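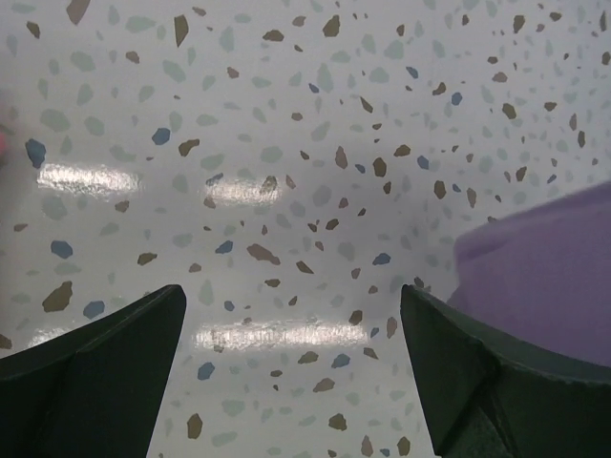
**Figure 3.** Wrist view with the wedge jaws fitted, open, before a cloth trial.

### 4.2 Wedge jaws against the Rollis pair

Cantero and Ghauri ran 300 cloth picks with each set of jaws, on the same arm and with the same controller. The wedge jaws failed 14 times and the Rollis pair 59 times. We are wary of reading much into this gap. The Rollis pair had already done a full season at Plondley, and its pads were not changed before the trials.

The wrist camera raises a second doubt. In Figure 3 the overhead lights show as bright streaks on the speckled surface, one of them between the finger tips — the very place where the controller looks for a fold. We did not repeat the picks on a matt surface. Mazurek's relabelling moved 5 picks from success to failure, all of them with the wedge jaws, and the counts given here include that change.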